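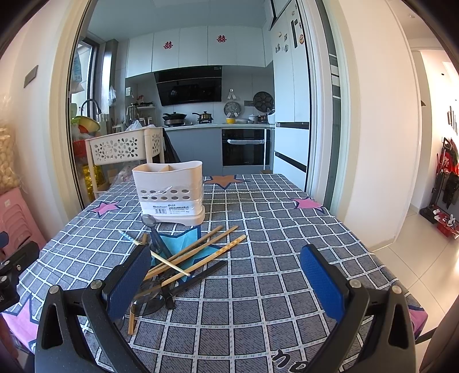

Chopsticks, spoon rest and the rest of the pile in front of the caddy. Dining table, star cloth, both pads open.

September, gripper build, second notebook.

Started at ten past nine. Jarosław Olszewski's parts list from the Bikirberg workshop says the blue pads are "good for all household items". I have my doubts, and I'm writing them down before the testing so I can't pretend later that I had none.

Doubt one is chopsticks. A flat pad on a thin round stick gives you a line of contact and not much else. If the stick isn't square to the pad it will want to pivot, and crossed sticks are worse, as closing on one shifts its neighbour. Jarosław reckons the texture takes care of it. The texture may well help with a mug. I'd like to see figures for a stick, and the Flestis sheet that came with the pads has a single number on it, 665, with no unit and no word on what was being measured. I've written to ask. Hedlund sell what looks to me like the same pad for less and give no number at all, which I almost prefer.

Doubt two is the job itself. "Sort the cutlery" sounds like one task. Picking a stick off a table is one problem and getting it down into a narrow compartment is a different one, and the second depends on where along its length you took hold in the first. Grab it near the middle and the fingers arrive at the rim before the stick is properly in. I want these logged separately. The old sheet had one column, "done", and I don't trust a single tick in it.

Plan as agreed with Trumirthorpe: 200 picks and 200 placings, written up on separate sheets, pads wiped with a damp cloth every 28 goes. I argued for fewer picks and more awkward starting positions. Lost that one. Two hundred goes at a nicely spread pile will tell us how it does with a nicely spread pile.

Things to settle before counting anything:
Screws at the fingertips. Mark each with a paint pen so we can tell if they back out.
Opening width. Measure at the tips, always at the tips. Last time we had two people measuring in two places.
What counts as a drop. I say any touch on the table after lifting. Jarosław says only if it leaves the pads. Mine is stricter so we'll use mine until he complains.
The caddy is light plastic. Does nudging it count against the run? Not decided.
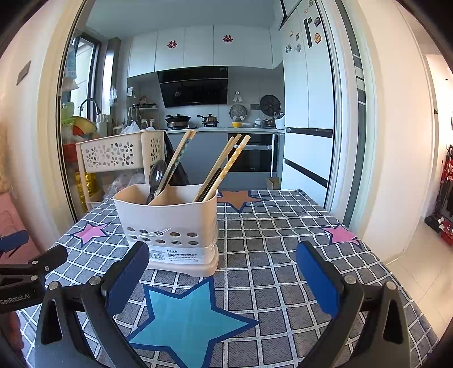
Caddy with two compartments in use: dark spoon and pale chopsticks on the left, bundle of chopsticks on the right.

Note for whoever does the placing sheet: the right-hand compartment is the one to worry about. With a bundle in there, the next stick has to find a gap between the others, and a run that starts with the caddy empty isn't comparable with one that starts like this. Write down the starting state every time. "Same as before" is not a starting state.

The spoon I'm less bothered by. A handle gives the pads something to sit against. I'd still keep spoons out of the chopstick totals, or they'll flatter the average.

Jarosław rang at half eleven, wants to go straight to a softer pad and skip the baseline. Said no. If we change the pad now we've nothing to hold it up against, and we'll be guessing from memory by the end of the month.

To do: paint pen, new tally sheets with the extra columns, chase Flestis about the 665. Ask Bikirberg if they kept the offcuts from the first set of fingers, I want to check the thickness against ours.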